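4.2 Rents from checkpoints and the pricing of passage

The model in Section 3 treats a wartime trader as a buyer of passage. Each armed group along a route sets a fee, and the trader decides whether to pay, to wait, or to sell the load short of its market. To test this we use the Koline ledgers, a set of handwritten account books kept by freight brokers on the road between the river port of Sison and the inland market at Umeven. After duplicate entries were removed, the ledgers give 2171 separate trips. For each trip we have the cargo, the declared weight, the fee paid at each stop, and the selling price at Umeven. Entries with no selling price were dropped from the price regressions but kept for the fee regressions.

Fees did not follow the weight of the load. A broker moving flour paid nearly the same per truck whether the truck was full or half full, and the coefficient on weight is small and not significant in any of our specifications. Cargo type matters far more. Fuel and cooking oil were charged well above flour, and medicine was charged least at government posts and most at posts held by local militias. We read this as price discrimination by groups that could see what was under the tarp but could not weigh it.

The second result concerns the number of posts. At the height of the fighting there were 24 posts on the road. With that many independent sellers of passage, each ignores the losses its own fee imposes on the rest, and the total fee should exceed what a single owner of the road would charge. The ledgers agree. When one militia took over the northern stretch in June, the sum of fees on that stretch fell and traffic rose, although the militia's own takings also went up. Mercado's earlier work on river tolls finds the same pattern over a longer period.

Brokers with a standing arrangement are a separate group. The ledgers mark 42 of them with a short stroke beside the name. These brokers paid a lump sum each Sunday and passed most posts without further charge. Their margins at Umeven were higher than those of other brokers, and the gap widened in weeks when the road was closed to everyone else. A ceasefire narrowed the gap at once — before fees had moved at all — which suggests that the value of the arrangement lay in exclusion and only partly in the discount. Yazdani raised the possibility that marked brokers simply carried better goods. Adding cargo controls reduces the estimate slightly and leaves its sign and significance unchanged.

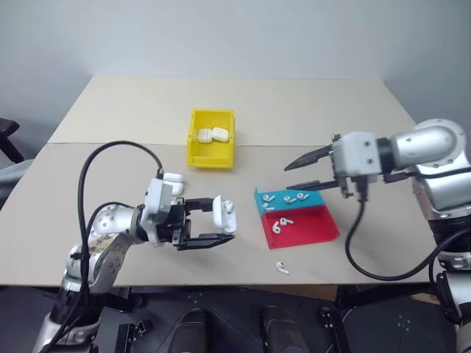
Figure 3. Tabletop with yellow bin and two white cases.

Two limits apply to these estimates. The ledgers cover brokers who stayed in business, so the losses of those who left are missing and average margins are overstated. Fees paid in kind were also recorded unevenly. Where a broker wrote only "two sacks" we valued the sacks at the Umeven price for that week, using the Prolleo price series, and where the series has a gap we carried the previous week forward. Excluding all in-kind entries removes 700 trips and does not change the ranking of cargo types. Section 4.3 turns to the period after the road reopened.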